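## 4. Teaching the arm to put a marker in the bowl

If you've made it through section 3, the arm is bolted to its cart, the cable is plugged in and you've got a shell prompt. Good! This section gets you from there to the marker-and-bowl routine, the first thing I got working in our shared workshop at Sustmont, and the one I still run every time I change anything in the code.

You'll need a table, a plastic bowl with a bit of a rim, and a dry-erase marker. That's the whole shopping list.

### 4.1 Set the bowl height

1. Roll the cart up to the table and tighten both clamps. Give the column a good shove. If it moves, tighten again.
2. Put the bowl somewhere the arm can reach without straightening its elbow all the way.
3. Start the jog tool with `plero jog --slow` and bring the fingertips down near the bowl.
4. Stop with the fingers clear of the rim and type `save above_bowl`.
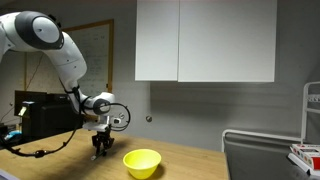

Margareta Buzatu wrote in after the first draft of this guide to say I should make people save that position twice, once coming down from above and once coming in from the side, and compare the two. Her numbers never matched until she tightened her table legs. I tried it, she's right, so please do it both ways. If the two saves differ by more than 2 mm, something in your setup is loose.

5. Now save a second point, lower down, called `in_bowl`. Go in small steps, with your thumb on the stop button (mine lives in my left hand for this whole section).

> **Caution:** The jog tool doesn't know there's a bowl. It will happily push the fingers through the bottom of one and into your tabletop. I'm on my second bowl.

6. Check the cable at the wrist while you're down there. You want enough slack for the wrist to turn all the way around, and no loop low enough to snag the rim. 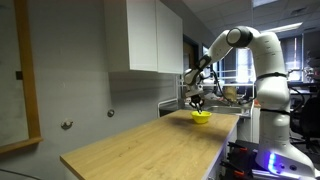
Plero Arm Guide · Section 4 · p. 111

7. Run `plero replay above_bowl in_bowl` at slow speed and watch it go back and forth a few times. I let mine run while I make coffee in the next room, and Stepan Pylypenko has yelled at me for it, so let's agree you'll stay put.

### 4.2 Find the marker with the wrist camera

The wrist camera looks out past the fingers, so the gripper always takes up the bottom of the picture. That's fine. Leave it in view, the alignment step uses the fingertips.

1. Lay the marker flat on the table, capped, with bare wood on all sides of it.
2. Open the gripper fully with `grip open`.
3. Jog until the marker shows up beyond the fingertips in the preview window. A little to one side is okay, the script will shift over.
4. Type `snap` to save the view as your reference. 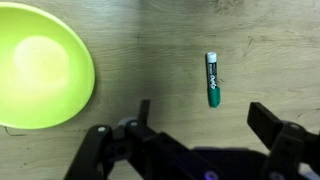 *Sustmont, June*

Small update to this part. The older version of the script wanted the marker lined up exactly with the gap between the fingers, and I got a lot of mail about that (sorry, Demyd!). The new one measures the offset for you. You do still need decent light, and if a shiny spot in the bowl gets picked up as a target, turn `glare_cut` up one notch and snap again.

If the preview stays black, the camera service probably isn't running. It listens on port 2315, so check that nothing else has grabbed it.

5. Run `plero find marker`. You should get an offset and a rotation back. If you get `no match`, move the marker away from any dark streaks in the wood and try again.
6. Back the arm off to the far end of the table, fingers pointing down and above the surface, and save that as `home`.
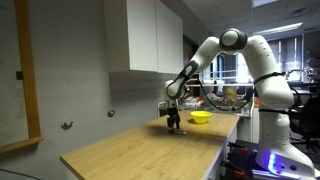

### 4.3 First full run

1. Clear your elbows and your coffee off the table.
2. Type `plero run marker_bowl --slow`.
3. Keep the stop button in your hand until the arm is back at `home`.
4. If the marker slips on the way up, raise `grip_force` a little and start over from step 2. When it's gone cleanly a few times in a row, drop the `--slow` and move on to section 5.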